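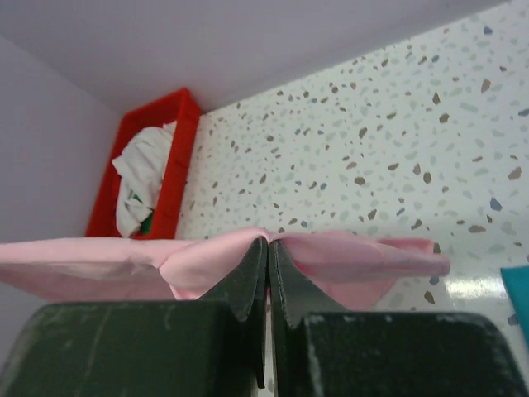

A pink cloth, pinched in the middle.

The Rag Drawer
What we keep under the sink, and why it keeps winning

There is a drawer in my kitchen that does not close. It hasn't closed since we moved to Flernstead, and the reason is rags. Old T-shirts cut into squares, half a flannel sheet, a bath towel that gave up its middle years ago and lives on as two long edges. I have tried to thin them out. Every time I do, something spills.

I grew up in a house where cloth had a career. A dish towel started in the kitchen, where guests could see it, and after a few years of good service it was moved to the bathroom. From there it went to the garage and came back black, and then it went under the dog. My mother could tell you the rank of any piece of fabric in the house by touch. Using a kitchen cloth on a bicycle chain was a crime on the level of arson.

The paper towel was supposed to end all this. It was clean, it was white, it had little flowers printed on it, and you threw it out. For a good long stretch I believed in it. I bought the giant packs, the ones that need their own seat in the car, and I went through them the way other people go through popcorn. Then one winter I sat down with the household receipts and found that in five years I had spent $1471 on paper whose only job was to get wet once.

So I went back to cloth, and I found that cloth had gotten fancy while I was away.

At Jodow, the kitchen store on our main street, you can now buy a set of cleaning cloths in a linen pouch with a drawstring. They come in oatmeal, fog and a green that the tag calls "quiet." The set costs $74. I asked what made them different from a torn pillowcase and was told they were pre-softened. My pillowcases are also pre-softened. I did it myself, with my head, over a decade.

The other camp is microfiber, and its people are devout. They will explain the tiny split threads to you at a party. They wash their cloths apart from everything else, with no fabric softener, and they own one color for glass and another for counters and a third that must never leave the toilet area. I bought a pack made by Drosteck and I'll admit it cleaned my windows better than anything I'd used before. It also catches on every rough patch of skin on my hands, a feeling I can only compare to petting a cat made of Velcro.

And then there is the plain cotton rag, which has no camp and no pouch. It isn't the best at any one thing. It leaves a little lint on a mirror. But it will take a hot pan off the stove if you fold it enough times, it will wipe a child or a boot, and when it meets something truly awful, like the stuff that collects behind a fridge, you can let it go without a funeral.

Good rags do have rules. Cut them smaller than you think, up to 80 percent of my failures being rags the size of a beach towel that drag one wet corner through everything else. Take the buttons off first. Flannel for dust, T-shirt for polish, terry for floods. Sweatshirt fabric is useless on the outside and wonderful on the inside. Anything with sequins is not a rag, whatever my household may argue. Never store them damp, and never, ever ball up the ones you've used with linseed oil, which can heat up and catch fire without any help from you. Lay those flat outside to dry, then ask your town how it wants them thrown out.

The hard part is the demotion. A shirt doesn't tell you when it's done. I have one from Stojanovska, a lakeside diner that closed before I learned to cook, and the collar has come away from the body so that it hangs on me like a bib. It would make six excellent squares. I've had the scissors out twice. Both times I wore the shirt to bed instead, and mopped up that morning's coffee with a sock.

Meanwhile the drawer goes on filling. Last week I added a pillowcase, and then a second one to keep it company. I now open the thing by sliding a wooden spoon in through the gap and pressing down on whatever's on top, which is usually flannel. My family thinks I should get a bigger drawer. I've been looking at baskets.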